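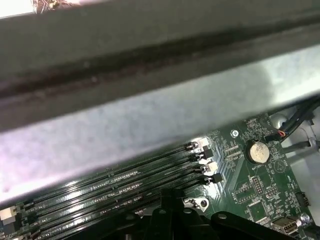 Figure 7. The four memory slots, with the coin cell in its round holder off to the right.

Section 3: Memory and the coin cell

I've put these two jobs in one section because the parts are close neighbours on the green board, and once you've got the cover off you may as well do both. If you've come straight here from the contents page, go back and do Section 2 first (power off, cables out, cover off, side panel somewhere you won't step on it). I'll wait!

You'll need the memory sticks from your Fumivwood kit, the new coin cell, a plastic spudger or a wooden toothpick, and a decent lamp. I do mine at the kitchen table with the lamp pulled right down, and I still end up tilting my head like a budgie to see the notches.

CAUTION: The power cord has to be out of the wall. Switched off at the back doesn't count. With the cord out, hold the front power button down for a few seconds to drain what's left.

CAUTION: Touch bare metal on the case before you touch the board, and again whenever you've wandered off for a cuppa. Ditch the woolly jumper too.

Coin cell

1. Find the silver cell in its black round holder, past the ends of the memory slots. Take a photo on your phone before you move anything.

2. Read the lettering stamped on the top face. It's faint, so get the lamp in at an angle. Your new cell needs to have the same type code. If it doesn't, stop there and email us, and please don't squeeze in one that's "nearly" the right size.

3. Find the little clip on your holder and ease it back with the spudger. The cell should lift at one side. Don't use a metal screwdriver, even for a second.

4. Slide the new cell in with the lettering facing you and press until it sits flat. Give it a gentle nudge with a fingertip, and if it rocks, take it out and try again.

Note: Your clock and any start-up settings will probably go back to defaults. I had a machine on the bench in July that was convinced it was a different decade, and fixing the date took me longer than the battery did.

Tape over both faces of the old cell and take it to a battery drop-off. Keep it well away from kids and pets in the meantime, as these are very dangerous if swallowed.

Memory

5. Look along the slots from end to end. The latches at the coin-cell end are black, stepped one below the next, and that's the end I like to start from. Check the far end as well. Some boards only have moving latches on one side, so don't force anything that doesn't want to budge.

6. If there are old sticks in place, open the latches and lift each one straight up by its edges. Pop them in the antistatic sleeve that came with the kit. A sandwich bag won't do, sorry.

7. Check the slots for fluff. A few puffs from a hand blower will shift it. Never wipe the contact pins with a tissue or a cotton bud, they snag and then you'll be picking fibres out with tweezers until bedtime.

8. Pick your slots. For a pair of sticks, follow the diagram in the computer's own handbook or the tiny white printing on the board, whichever you find easier to read. Different makers number them differently, so I won't guess for you.

9. Line up the gap in the stick with the notch in the slot. The notch isn't dead centre, so the stick only goes in one way round. Not lining up? Turn it end for end.

10. Press down evenly with both thumbs, one at each end, until the latches close. It takes more of a shove than you'd like (I winced the whole way through my first one). If the board bows, ease off and check the notch again.

Note: The Mindia and Berrada kits have taller sticks than our standard ones. Make sure they clear the metalwork above before you put the cover back on.

First start

11. Check for stray tools and toothpicks, refit the cover and plug everything back in. The first start can be slow while the machine sorts out its new memory, so give it a few minutes.

12. If you get beeps or a blank screen, unplug, go back to step 9 and reseat the sticks. Still nothing? Try one stick on its own.

Questions about this section come to me, Waldemar Adamczyk, at the Fumivwood help desk. Send the phone photo from step 1 along with your email. Section 4 covers the Jastano drive bracket.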